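Berklow Self-Storage, Bultcombe Site
Quarterly Fire and Egress Inspection: Checklist with Comments
Period: October
Prepared for: site office, copy to Luangrath Property Services

Scope

Ground floor and upper floor corridors, loading bay, both stairwells, freight elevator lobby, site office. Interiors of rented units were not opened. Result codes are P (pass), A (action needed), N (not checked this visit). Comments are given for every A and N, and for a P where the item was open at the last inspection.

1. Exits and exit routes

1.1 Exit doors open fully from inside without a key. P
1.2 Exit doors close and latch unassisted. A
Comment: North stairwell door, upper floor, stops short of the strike plate. The closer arm is tight and the fluid has not leaked. The latch speed valve needs adjusting. If that does not correct it, check the hinges for wear before ordering a closer.
1.3 Corridors clear to full width. A
Comment: Flat cart left across the corridor at unit 97. Moved to the cart bay during the inspection. Same item noted last quarter on the ground floor. A sign at the elevator lobby asking customers to return carts would help more than another notice at the office.
1.4 Exit route maps posted and current. P
Comment: The ground floor map was replaced after the last inspection and now shows the relocated east exit.

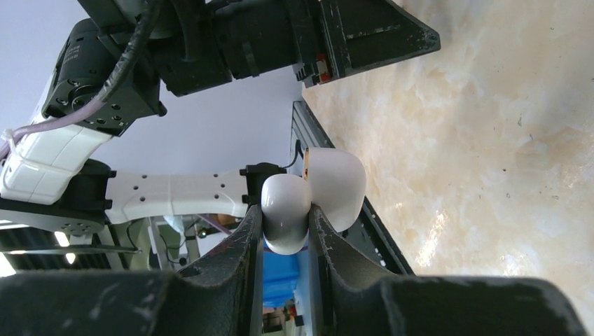

1.5 Floor surfaces free of trip hazards. P
Comment: The lifted threshold strip at the loading bay has been screwed down. Screw heads are flush.

2. Emergency lighting and signs

2.1 Exit signs lit. P
2.2 Emergency lights operate on test button. A
Comment: All units lit. One in the south stairwell dimmed while the button was held. Replace the battery and retest. The fixture itself is sound and the lens is clean.
2.3 Full-duration battery test. N
Comment: Not done this visit. The test has to be run outside access hours, and Sunday evening after closing is the usual slot. Record start and end times for each circuit on the separate sheet, not on this form.

3. Portable extinguishers

3.1 Extinguishers at marked locations. P
3.2 Gauge needle in green zone. P
3.3 Pin and tamper seal in place. A
Comment: 3 units with broken seals, all on the upper floor. Pins are in place and gauges read normal. Weigh each one before resealing. Do not reseal on the gauge reading alone.
3.4 Monthly tag initialed. A
Comment: Tags on the ground floor are complete. Tags on the upper floor skip one month. Do not fill in the missed month afterward.
3.5 Access to extinguisher not blocked. P

4. Sprinklers and alarm

4.1 Control valve open and locked. P
4.2 Clearance below sprinkler heads kept. A
Comment: Stacked cartons are visible through the wire tops of several upper floor units and reach above the painted clearance line. Send the standard letter. The line itself is faded along the west wall and should be repainted before customers are asked to observe it.
4.3 Heads free of paint, tape and hanging items. P
4.4 Pull stations visible and undamaged. P
4.5 Alarm panel shows normal status. P
Comment: The Gurnureo panel was clear on arrival. Its event log holds 200 entries and overwrites the oldest, so it should be printed each quarter and filed with this form. Last quarter's printout was not in the binder.

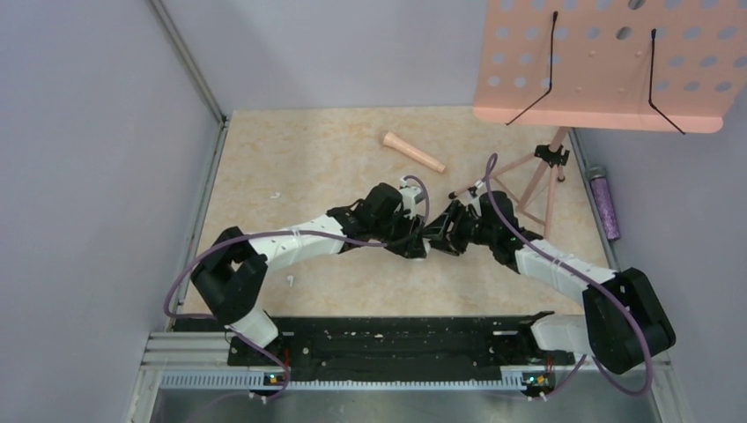

4.6 Spare sprinkler heads and wrench in cabinet. P

5. Electrical

5.1 Working space in front of electrical panels clear. A
Comment: Paper stock for the office printer is stored against the main panel. Move it to the supply closet. Repaint the floor box once the space is clear.
5.2 Panel directory legible and correct. A
Comment: The loading bay heater circuit is still listed as spare.
5.3 Extension cords not used as permanent wiring. P
5.4 Covers on all outlets and junction boxes. P

6. Follow-up

Items 1.2, 3.3 and 5.1 to be closed before the next working week. Item 2.2 to be closed with the 2.3 battery test. Items 1.3, 3.4, 4.2 and 5.2 by the next quarterly inspection. Luangrath to confirm who holds the key to the control valve lock, as the key register lists two holders and only one key.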